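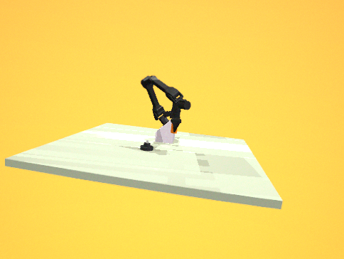

A robot arm on a pale tabletop, drawn by a computer.

What Is a Round?

A round is a song that chases itself. One group starts singing. A little later a second group starts the very same tune from the beginning, while the first group carries on as if nothing had happened. Then a third group joins in. Everyone is singing the same song, and everyone is in a different place in it. In most parts of life this would be called a mix-up. In music it has been popular for hundreds of years.

You probably know one already. "Row, Row, Row Your Boat" is a round, and so is "Frère Jacques," the one about a sleepy monk who should be ringing the bells.

Why doesn't it sound awful?

Good question. Try it with any old song and it very well might. A round has to be built so that its lines fit on top of each other. Say your song has 3 lines. When the first group gets to line two, the second group is on line one, so those lines need to sound good together. Soon all three are going at once.

Notes that sound good together make harmony. The sneaky thing about a round is that you get harmony without anybody learning a separate part. You learn one tune and the waiting does the rest.

Is it the same as a canon?

Nearly. A canon (one N in the middle, no gunpowder) is any piece where one voice copies another after a gap. A round is the kind of canon that goes back to the start and keeps going until the singers get hungry. Some canons are much fancier. The copy might start on a higher note, or move twice as slowly, or even go upside down, so that when the first voice climbs, the second one sinks. Composers did this partly because it was beautiful and partly to show off.

How do you stop?

There are two ways. You can agree to sing the song a certain number of times, and then each group drops out when it is done. The last group finishes alone, looking brave. Or a leader raises a hand and everyone holds the note they are on. Pick one before you start.

Try it yourself

Learn the whole song together first. Sing it until it is boring. Then split into two groups — three can wait — and stand a little apart. The second group starts when the first group reaches line two. Keep a steady beat by tapping your foot.

Do not put your fingers in your ears. It seems clever, but then you can't hear whether you are speeding up, and you will be.

Words to know

Harmony: different notes sounding at the same time.
Voice: one part in the music, even if a trumpet is playing it.
Unison: everybody on the same note at the same time, as in the first line of a round practice, on a good day.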